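7. When the Robot Stops on Light, Loose Debris (Fault 26)

Travholm floor robots are happy with dust, crumbs, hair and the ordinary grit that comes in on shoes. What they don't get along with is a large amount of something very light: torn paper, bits of packing foam, the filling of a cushion that has met a dog. We get more letters about this than about any other fault, and most of them start with someone pressing the Clean button a second and a third time, so please read this section all the way through before you press anything.

What happens inside the robot

The main brush picks up light pieces faster than the intake can swallow them. They pack into the throat between the brush and the bin, the airflow drops, and the brush motor starts to strain. On firmware with the Brultov motor guard, the robot notices this, stops the brush, gives four low beeps and shows Fault 26. Older units without the guard may keep trying. You will hear the brush note drop and you may notice a warm smell.

You may also find that the robot has made things worse before it stopped. The side brush flicks light pieces outward, and the wheels carry them over thresholds, so a spill that began in one room can be in two by the time you get home.

CAUTION: If you smell burning, or the underside is too hot to rest your hand on, switch the robot off at the side switch, carry it to a hard bare floor away from curtains and paper, and leave it there. Do not put it back on its dock. Go to 7.4.

7.1 Making the robot safe

1. Press Pause once. Wait for the wheels to stop.

2. Turn off the main switch on the left side. Pausing alone is not enough, as a scheduled clean can still start the robot with your fingers underneath it.

3. Lift the robot with both hands, keep it level, and set it upside down on a towel.

4. Unplug the dock from the wall.

5. Open the app, go to Schedule, and turn off every clean for the next two days. If your robot is connected through a Marras home hub, turn off the hub routine as well. The hub keeps its own list and does not look at ours.

7.2 Clearing the floor by hand

We know it feels a bit silly to get out the old vacuum cleaner when you have bought a robot to do the job, but this is a floor the robot should not see again until it has been cleared. An ordinary canister or upright is just right for it.

1. Pick up the largest pieces by hand and put them straight into a bag. A heap sucked up all at once can block a hose just as easily as it blocked the robot.

2. Start with the small rugs and doormats. Light scraps cling to a deep pile, and a mat that looks fine from standing height can hold enough to bring Fault 26 right back. Keep both hands on the wand, press the nozzle down, and take short pulls in one direction. Then turn the mat over and do the back.

3. Do the threshold strip and the foot of the door frame next. If the wood there is rough or splintered, pick out what is caught in it with your fingers, and add a no-go line in the app until it has been mended.
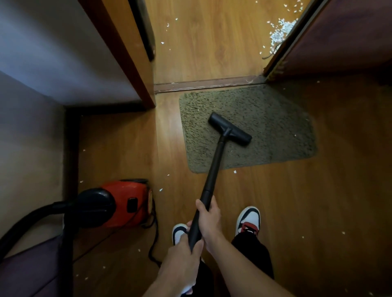
One owner wrote to us that she had done the open floor very thoroughly and skipped the mat in her doorway, and that the robot stopped on that mat with the same four beeps before it had even reached the next room. She asks us to put the mats first in the list, and to print it larger. We have put them first. The size of the print is up to the people at Mallside, who lay out our manuals, but we have passed it on.

4. Work from the doorway into each room that the robot visited. The map in the app shows its path for the last run as a thin line, and it is well worth a look, as the robot may have gone further than you would guess.

5. Go along the walls, and the feet of beds and wardrobes, with the nozzle turned so that its long side follows the edge. Single pieces like to settle there, and the side brush will fetch every one of them out again.

6. When you move to another part of the room, lift the vacuum cleaner by its handle. Dragging it through loose scraps spreads them, and its wheels will carry a few along with you.

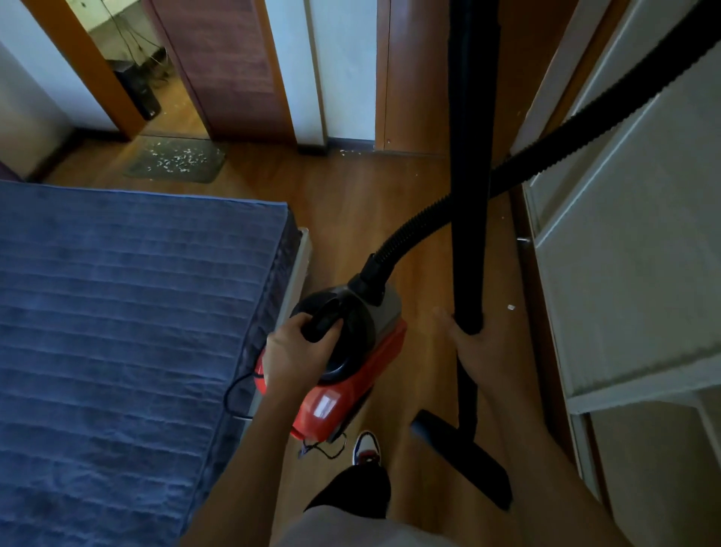 7. Mind the power cord as you go. Keep it behind you, and when the floor is done wind it up and put it away fully before the robot is allowed out. A cord left lying across the floor is the second most common thing we find wrapped around a main brush, and it can pull a heavy appliance over or damage the insulation.

NOTE: Leave computer cables and phone chargers out of the robot's reach too. If cables hang down from a desk, tie them up or draw a no-go zone around the desk.

7.3 Clearing the robot

1. With the main switch still off, press the two tabs on the brush cover and lift it away.

2. Take out the main brush. Pull off anything wrapped around the ends, where it hides under the caps.

3. Look into the throat with a flashlight. Remove the packing with your fingers or with the plastic hook from the accessory bag. Do not use a knife, a screwdriver or tweezers, as the sensor window sits just inside.

4. Empty the bin and tap out the filter. If scraps are caught in the folds, brush them out dry.

5. Refit everything, turn the robot right side up, and switch it on. Run it for a minute on bare floor in Quiet mode and listen. The brush should make an even hum.

6. Clear the fault in the app under Care, Faults, Reset. Please do not go to Max mode for the first full clean. Its 3000 Pa of suction will pull a leftover piece deep into the throat, and Quiet mode will usually carry it through to the bin.

7.4 If the robot overheated

Leave it switched off for 48 hours with the brush removed. After that, look at the brush drive on the right-hand side. If the plastic is shiny, sagging or brown, stop using the robot and contact the service desk. If it looks normal, follow 7.3 from the first step.

The main brush is due for replacement after 200 hours of running in any case, and if yours is close to that we suggest fitting a new one now. Brush hours are listed under Care, Parts.

Turn the schedules and the hub routine back on once the robot has finished one full clean while you were at home.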